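Workshop tips: teaching a simulated arm to fill a bottle crate

12 January 2024, by Fereshteh Rezaei

In our small workshop we write the control software for packing cells, and before anything moves in the real room we try it in Rarka, our simulator. These are tips I wrote first for Alcides Aguiar when he joined us in May, and I have added to them a little. They are for people who are comfortable with a terminal but have not planned many arm movements before.

Fix your objects first. I lost 23 runs in my first week to a crate which slid a few millimetres each time the gripper touched it. Now every crate and tray in the model gets its own fixture, and the pose of the fixture is the one the planner reads. If you later move the fixture, change it in one file only. Do not write the numbers again inside the script, even for a quick test. 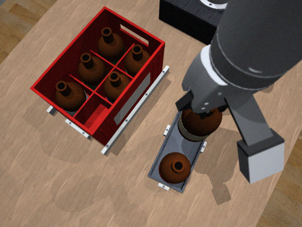 Name the compartments before you write the first pick. Our rule is row, then column, counted from the handle end, and it is written at the top of the task file. In this task the crate has three rows of two, and the free place is the one in the last row, on the side of the long white rail. So the target is called r3c2, and the same name must appear in the log, in the planner and in the perception output. When Morenike Bassey joined the project she found that perception counted from the other end. Both parts passed their own tests, of course.

Some small habits that save time:

Keep the approach height as one named value. When a bottle must go down between neighbours, the arm should arrive over the compartment first and then go down straight. A diagonal way is shorter but the planner will sooner or later touch a neck.

Attach the bottle to the gripper in the collision model as soon as the grasp is confirmed, and take it off again after the release. If you forget the second one, the planner believes it still carries a bottle and refuses quite normal movements. The error message does not help you much.

Save the random seed with each run. I use 953 for everything that I want to compare, only because it was the first one I typed.
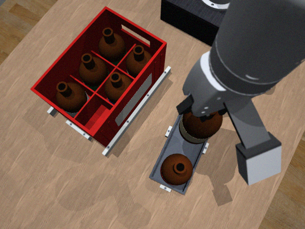
Perception needs its own check, separate from the movement. Let it report every compartment as full or free, also those that you do not plan to use. Dark open mouths seen from above are good round shapes to search for, but a tray can hold them too: with one bottle standing in the lower part of the grey tray and another in the fingers at its upper end, a detector without regions will give you all of them in one list. Draw one region for the crate and one for the tray, and remove the held bottle using the gripper state. Anselmo Araújo wanted to do it by colour, and we had to change it back.

For the timeout of one full pick and place I allow 30 seconds. If the plan is not found after 6 attempts, stop and save the state to disk. More attempts only hide a wrong pose.

Last updated by F. Rezaei: corrected the note on the approach height.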